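Robot Rules: Good Manners for Machines (and the People Who Work With Them)

Published by Memside Young Makers, Jun 2, 2021

Does your school have rules? We bet it does! No running in the corridor, hang your coat on your own peg, wash your hands before lunch. Rules like those help lots of people share one building without bumps and bruises.

Places where people and robots work have rules too. Some are big ones, agreed by experts from many different countries and written down so that everyone can follow them. A rule that lots of people have agreed on like this is called a standard. Others are small ones that a single workshop makes up for itself. We call those good practice, and they can be as simple as "put the lid back on the box"!

Let's look at some of the rules for a really fiddly job: handling clothes.

Rule 1: Be gentle

Clothes are hard work for a robot's hand, which is called a gripper. A brick stays brick-shaped when you pick it up, but a jumper flops, stretches and slides about. Squeeze too hard and you could snag the wool. Squeeze too softly and down it goes!

Good practice is to use only as much grip as the job needs. It also helps to choose the right fingertips, and to take hold of a good bit of cloth, well away from buttons and zips. You can try this at home. Pick up a sock using just the tips of one finger and one thumb, then try it with two wooden spoons. Much trickier, isn't it?

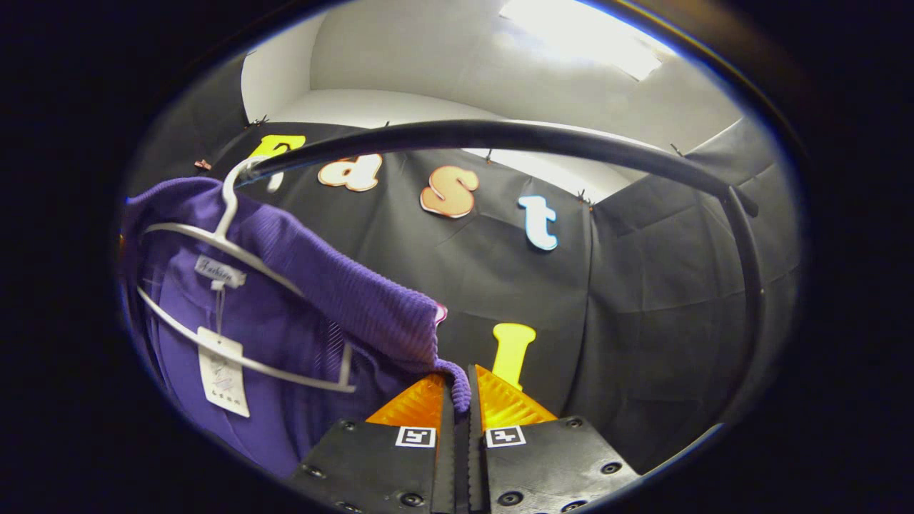
Got it! The orange fingertips pinch a corner of purple knitted cloth.

Rule 2: Mind your fingers

Anywhere that two hard things can close together is called a pinch point. A door has one by the hinge, and a gripper has one between its fingers. People who work with grippers learn where all the pinch points are before they start. If something gets stuck, they stop the machine first and sort it out afterwards.

Many machines have a big red stop button, and you must be able to reach it quickly. At the Memside workshop the button gets tested every single morning, even in January when everybody's hands are freezing!

Rule 3: Make a clear space

A tidy work area makes the job safer and easier. The clothes rail should stand steady on the floor so it can't tip over. There should be room to move, good light, and nothing trailing where feet might go.

Plain backgrounds are handy too. If you put a bright jacket in front of black cloth, it is easy to tell where the jacket stops and the background begins — good news for people and for cameras. 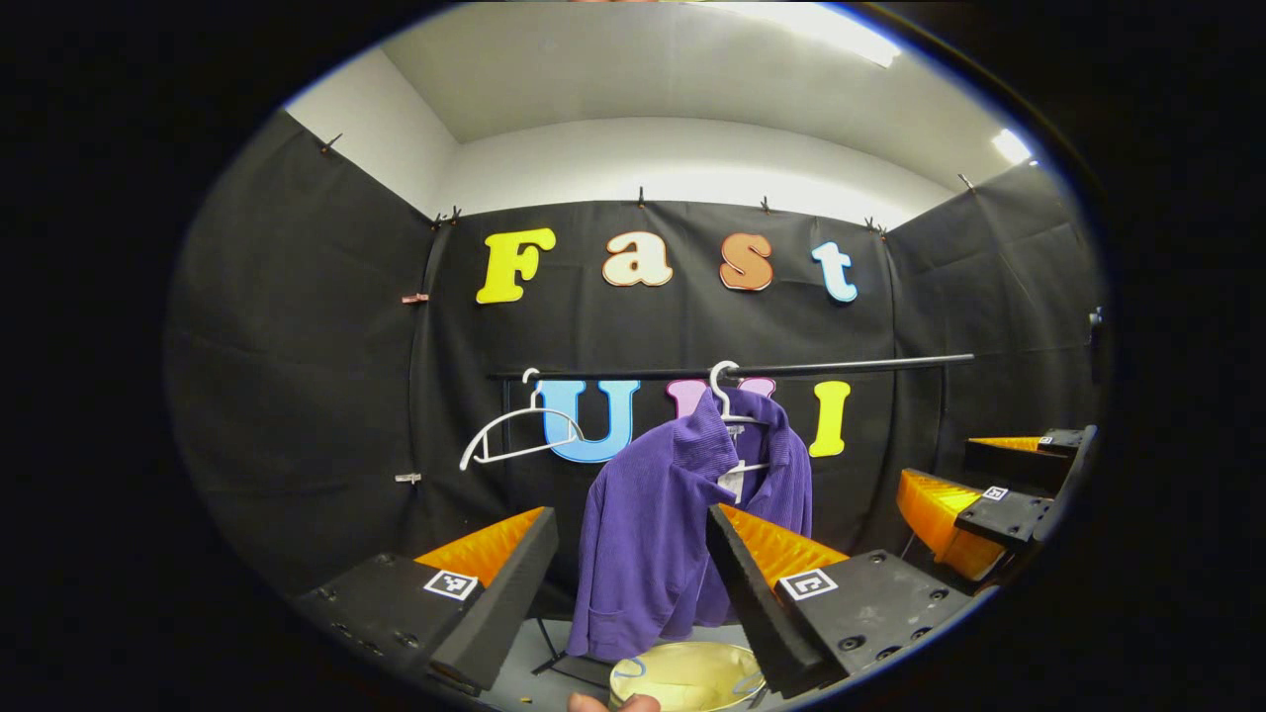
Grippers near a purple jacket, with black cloth all round and bright letters on the back wall.

Rule 4: Label things clearly

Did you spot the little black-and-white squares on the grippers? They are called markers. A computer can find a marker in a picture and use it to work out where something is, a bit like finding a flag on a map. The rule for markers is easy to remember: keep them clean, keep them flat and never cover them up. A smudge of jam could cause a lot of confusion.

Your turn!

Choose a job you do at home, such as hanging up your coat, and write 2 safety rules for a robot that has to do it. Then ask a friend to be the robot and follow your rules exactly. Did anything go wrong? Change the rules and have another go — real engineers do this all the time!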